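Handout 6: Clearing a Table, Two Arms at a Time
Garska Robotics Workshop, spring course
243 views · 52 shares

Welcome back, everyone, and thank you for the lovely stack of lab notes! Our May project, Josadach, asks for one plain thing: clear small items off a low table, using either arm, without scraping the finish. Before you write any code, look at the table and decide which arm should go first.
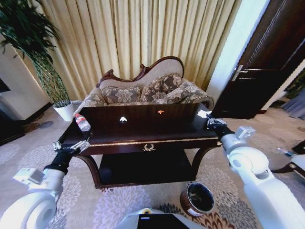 Fig. 1. Both arms at the coffee table, bottle lying on its side.

A bottle is friendly because it has a shape you can plan around. Soft and crumpled things are harder, and I would like you to spend most of your time on those — slow approach, small closing steps, then a pause before you lift.

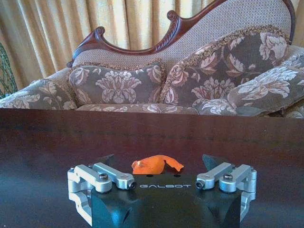 Please log every try, even the silly ones. Last year's class turned in 644 tries, and 453 of them were good enough to keep, which made me very proud (and kept me up late reading). Write down the finger opening before each approach, too.
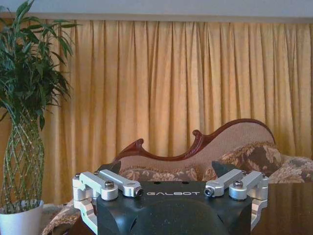 Gotum asked whether a miss should be logged if the arm never touched anything. Yes, please! Mark it "no contact" and carry on. Those rows help us more than you would think when we compare wrist views next time.

For homework, sketch a picking order for the tabletop in Fig. 2 and tell me in a few sentences why you chose it. Small shiny items deserve a little extra thought.
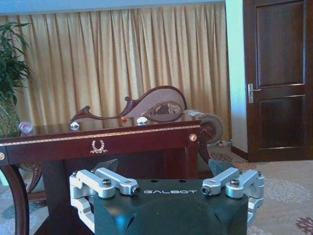 Fig. 2. Wrist view of the tabletop, small items in place.

3 comments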